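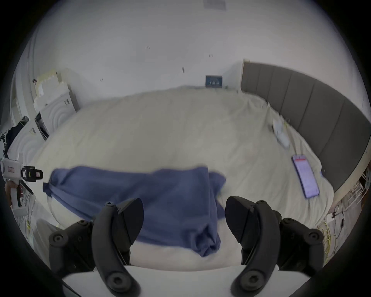
Dark laundry shedding on cream duvet – what do I do first?

Ok so I do all my folding on the bed. No other flat space big enough, apartment is tiny. Duvet cover is cream white, and at least half of what I own is navy or that washed out blue. Every single time I dump a load on there I get blue fuzz all over the cover, and last month a faint bluish patch near the side where I usually pile stuff up. Headboard is gray upholstered, the kind with vertical panels, and now the lint is getting down in the seams too. Great.

Things I've tried so far:
lint roller (goes through a whole refill in one go)
shaking the cover out the window
dryer sheet wiped over it, did nothing

Is there a way to fold on the bed without this happening or do I need to give up and get a table? Also does the blue patch come out. Cover is cotton, label says Bradel, warm wash ok. Thread count 200 if that matters. Need to sort this before my parents visit in September and they get the bedroom.

posted by foldsonbed

hemline_118
Two different problems, fuzz and dye. Fuzz first.

New towels and sweatshirts shed like crazy for the first few washes. Wash them seperate from everything else, inside out, and clean the dryer screen before the load and not only after. If your machine has an extra rinse use it. Most of my fuzz went away just from not stuffing the drum so full.

Then put something between the laundry and the duvet. I keep an old flat sheet on the closet shelf, a dark one, throw it over the bed, dump everything on top. When I'm done folding I pick it up by the corners, carry it outside and shake. Takes ten seconds. Tuck it up against the headboard a bit so the lint doesn't roll down in there.

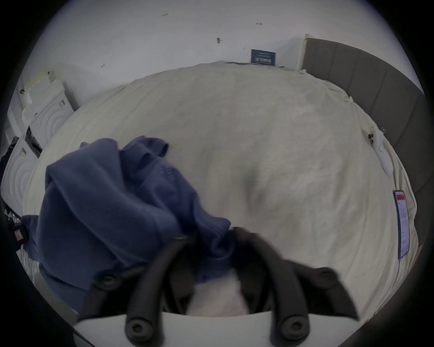

Sweatshirts are the worst so fold those first and get them off the bed. Lay it face down, sleeves across the back, sides in to the middle, then bottom up to the collar. If you leave them in a heap till the end you'll drag every sleeve over the cover three times looking for socks. Ask me how I know. Anything with a fleece inside I don't turn right side out on the bed at all, I do it standing over the tub.

For the seams in the headboard: vacuum, brush attachment, low suction, go top to bottom along each channel. Then a slightly damp rubber glove dragged down the seam, it balls the lint up and you can pick it off. Don't go at it with a wet rag, you just push the fuzz in deeper.

Dye patch – was the stuff fully dry when you piled it up? Damp waistbands and cuffs are usually what does it. They feel dry from the dryer cause they're warm and then an hour later they're not. If the patch is only on the cover, take it off and soak it in oxygen bleach (the powder, NOT chlorine) overnight in the tub, then wash as normal. Do not put it in the dryer until the blue is gone, heat sets it. I had to soak mine twice. Test a corner first if it has any printing or piping on it.

lowcounter956
just get a darker cover. I gave up on white years ago, got a charcoal one from Ulis and never looked back. shows cat hair though

foldsonbed
Thanks, the sheet idea is so obvious I'm mad about it. And yes, probably damp cuffs, I take stuff out early so it doesnt wrinkle. Will try the soak tonight. Not buying a new cover, this one is fine otherwise.

quiltrack
Agree with the sheet. One thing to add, if you get a towel set that keeps shedding after some 1,000 washes (feels like it anyway) it's the towel, not you. I had a blue set from Navarrete that never stopped. Cut them up for rags in the end.

Also check what's in the pockets. A tissue in a hoodie pocket looks exactly like lint once it's been thru the wash and on navy you'll be picking at it for a week. Those I do with the roller before folding, hung on the back of the door so the bits land on the floor and not on the bed. Floor gets swept anyway.

On the soak – warm water, as warm as the label lets you. Cold and the powder just sits there in clumps at the bottom of the tub.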